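Hatchery Open Day at Divthorpe
Fri 25 September

I had been meaning to get to the Divthorpe hatchery for years. Most of the browns I catch on the upper river started out there, or their grandparents did, and I had never seen the place with the gates open. They hold one public day each fall, after the summer feeding and before the stocking trucks start running.

It is a two-hour drive from my house, the last part on gravel. I left before light and was parked by nine. There is a field for cars across the road and a footbridge over the intake stream. Stop on the bridge. The water is clear and there were wild brook trout holding on the shady side, small ones, right outside a building full of hatchery fish.

The tour starts in the egg room. No eggs this time of year, so we looked at dry trays and listened to the talk. Spawning starts in December and the room is kept dark for most of the winter. The water comes from a spring up the hill and stays within a degree or two all year. They were proud of that spring, and I can see why. A hatchery downstate has to chill its water all summer and pays a lot to do it.

After that come the raceways. There are 5 of them outdoors under netting, long concrete troughs with a steady current. The first ones hold this year's fish, finger length, and they move like one animal when you lean over. The last raceway holds the brood stock. There was one brown in there with a hooked jaw that I would have driven a lot farther than two hours to cast to. You can buy a cup of feed for the kids to throw. I bought one too.

The fish they grow here are the Arent strain, which came from a lake of that name. The claim is that they hold in moving water better than the strain used before and don't drop straight down to the first dam. My own results say maybe. I have caught more fish with clipped fins above the second bridge in the past 3 seasons than I used to, but I also fish there more.

There is a chart on the wall by the office showing fin clip returns from anglers. The number for last year was 2967. I had sent in a few of those myself and it was good to see they get counted. If you catch a clipped fish, fill out the card. The boxes are at every public landing and it takes a minute.

Lunch was a fish fry in the equipment shed, 5 dollars a plate, with coleslaw and white bread. The line was long but it moved. I sat with some people from a club over in Toketico who fish mostly lakes, and we argued about leeches for half an hour. 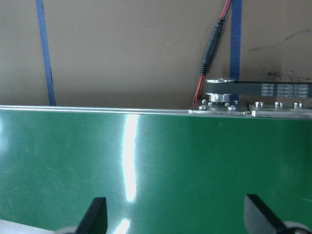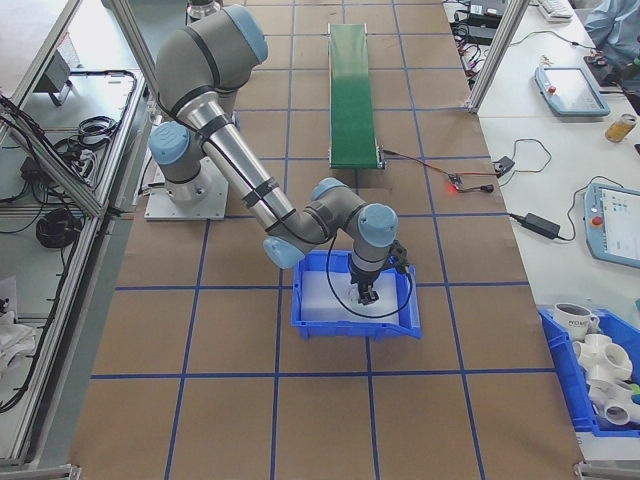
The afternoon was the part I liked best. They run a walk along the creek below the hatchery, down to where it meets the river at the Walczak landing. It is a mile and a half, flat, wet in spots. Wear boots. The guide turned over rocks at each riffle and showed us what was under them – mostly caddis cases, a few stonefly nymphs, and one crayfish that got hold of his thumb.

The landing itself has been fixed up. There is a new gravel ramp and the old log steps have been replaced, so you can get a canoe down without dropping it. The river was low and a little stained. I had left my rod in the car, which was a mistake, as there were fish rising along the far bank under the cedars. I stood and watched them for a while and then walked back up with the group.

I bought a hat on the way out. Parking and the tour are free, dogs have to stay in the car, and the only restrooms are the ones behind the office.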